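Monday, August 14, 2017
Opened by Catrin Maddocks — assigned to Raimo Pitkänen

Nightly image export from Prement stops partway through. Batch size is 3,000 files. Job exits with code 2 and no entry in the error log. Rerunning from the scheduler gives the same result. Running it by hand from my login completes.

Raimo: Compared the two runs. The scheduled job uses the service account, which has its own temp directory on the small volume. The volume was at 34 percent before the job started and full when it stopped. Preview files are written there and not removed until the whole batch finishes. Please attach one exported file from the failed run so I can check whether it was written completely.
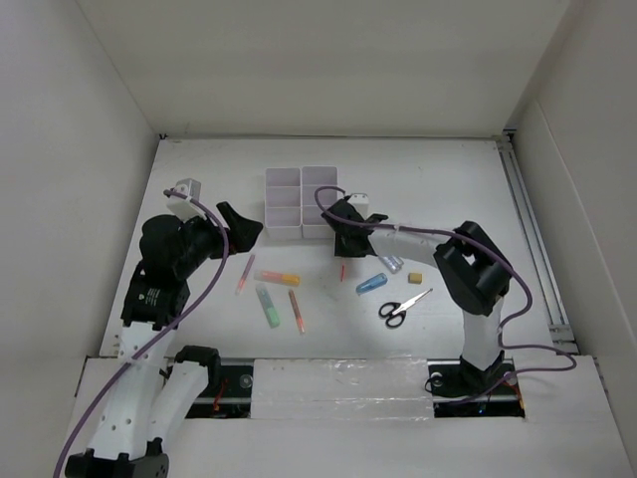
Attachment 1. Two robot arms over a white tabletop with an organizer tray.

Raimo: File is intact, checksum matches the source. So the export step is fine and the failure is in preview cleanup. Moved the temp path for the service account to the data volume and restarted the scheduler.

Catrin: Scheduled run still failed, same exit code.

Raimo: The old path was also set in the job definition, which overrides the account setting. Removed it there. Test run of 29 files left nothing on the small volume.

Catrin: Full batch completed overnight. Error log is still empty on failure — can that be a separate ticket?

Raimo: Yes. Opened one and assigned it to Kagiso Coetzee. Leaving this open until the next two scheduled runs are through.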